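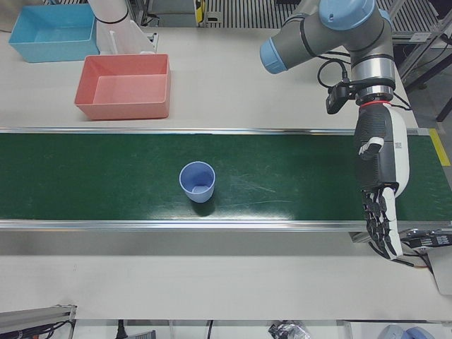 Progress report, second reporting period
Project: Proseo, cup handling on a moving line
Prepared by: Jucélia Bittencourt
Date: 20/06/2022

Open day and demonstration

The demonstration listed in the work plan for this period took place at the Brusness workshop. We had 24 visitors, most of them from small packing firms. Honinel sent two people and Rocha sent one. Each group got 30 minutes at the cell and then time for questions.

The setup is the one described in our April report: two arms with hands, one belt, and a pink bin and a blue bin next to it. We used light plastic cups, as agreed, because they tip easily and that is the case the partners asked about.

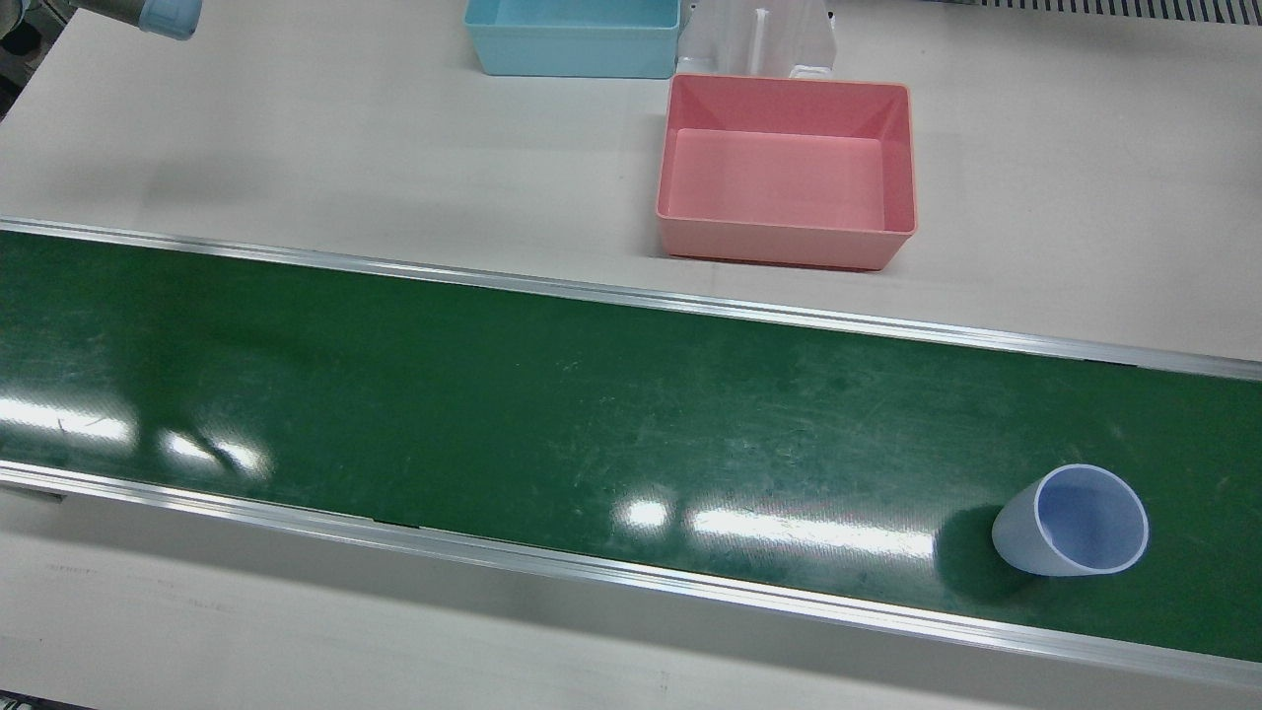 Figure 1. Cup on its side on the belt, with the bins behind.

Visitors asked more about fallen cups than anything else. A cup on its side gives the hand a different shape to close on, and glare on the belt makes the edges harder for the cameras to find. We told them that work on this is still open. Matte covering for the belt has been priced and is within the equipment line.

Honinel asked for changeover times between cup sizes. We do not have these yet and will measure them next.

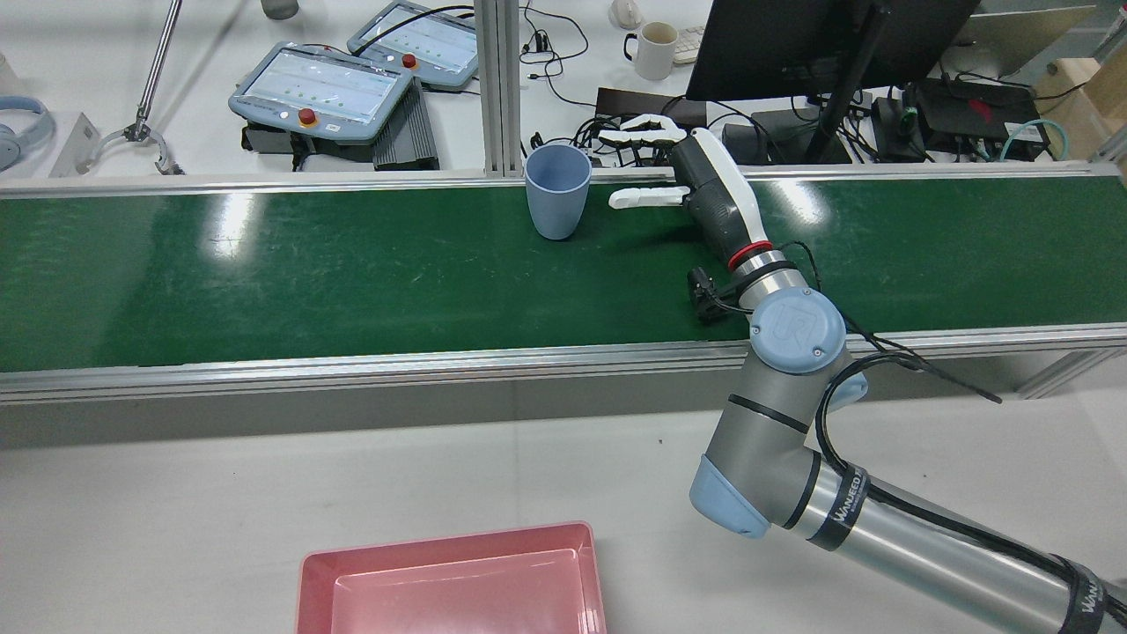 Figure 2. Left of the hand, an upright cup on the belt. Teach pendants on the desk behind.

Spending

The open day used 8 percent of the travel and events line. No transfer between lines is requested.

Next period

Changeover tests with 20 cups of each size. Trial of the matte covering. A return visit by Rocha, date to be agreed. The written answers to visitors' questions will be sent with the next report.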